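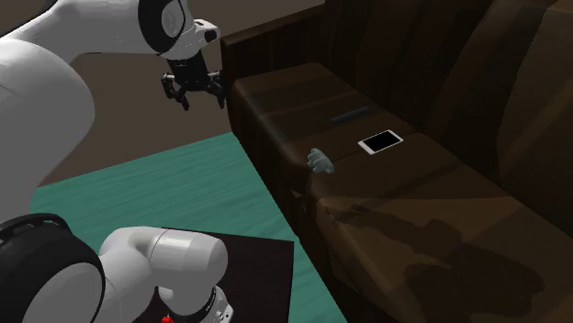 The Monti sofa costs $1452 if you buy it outright. Rosard would prefer you didn't. The furniture company wants you to have it for a monthly fee, swap it when you get bored, and never again stand on a sidewalk at night next to a couch that won't fit in the van.

It sounds fine. I have moved enough times to be the target customer. Then I read the contract.

The first month is $140, delivery included. After that the price depends on how long you sign up for, and the short plans, the ones meant for people who move a lot, are the ones that sting. Leave early and there is a pickup charge of $245. Stains are covered under "normal living," a term the contract uses over and over and never defines. I asked whether red wine was normal living. I was told it would be looked at case by case.

Cosimo Sartori, who ran an upholstery shop in Tirberg before he retired, laughed when I read him the terms over the phone. "A decent leather couch should be good for 10 years, easy," he said. "So who's getting those years? You're paying for them."

Rosard's answer is that people don't keep furniture that long anymore. Yuto Kamata, who handles subscriptions there, told me his customers care about freedom and about waste. A returned sofa gets cleaned, repaired and sent to another home, he said, and that keeps it out of the dump. How many returns make it to a second home? He didn't have that number. He still didn't have it when I called back in February.

Wokgate, a smaller rival, does let renters put their payments toward buying. That's a better deal on paper, though the buyout price is set at the end, by Wokgate.

There are people this works for. If you're in a city for one job and gone by summer, renting a couch may beat selling one to a stranger who shows up an hour late and wants half off. Everyone else should get out a calculator before they get comfortable. I did mine at the kitchen table, on a chair I got used in college.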